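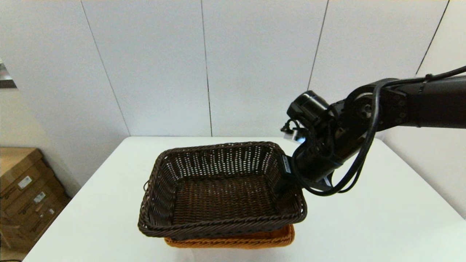 Unstacking baskets: planner or perception?

mared_h
My Prultik planner grabs the rim fine, but the grasp score drops to 19 on nested baskets. I'm blaming depth, the open weave is full of holes.

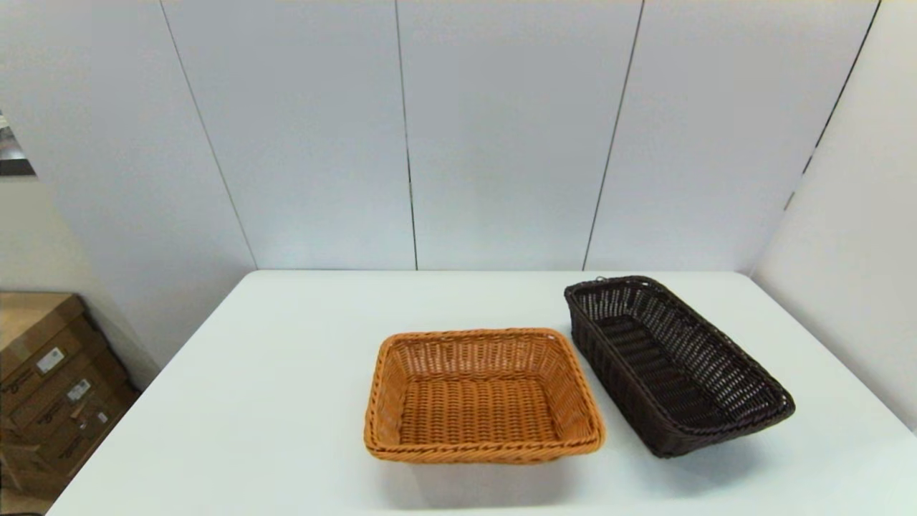

Side by side, segmentation gives me two clean masks, so it's only the stack.

bivar45
Nah, I'd look at your force threshold first. A braided rim has some give. 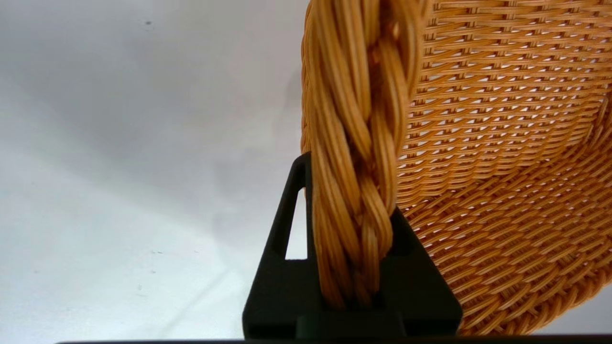
Try closing slower and log the finger current.

mared_h
Ok, but I'm still filling the depth holes!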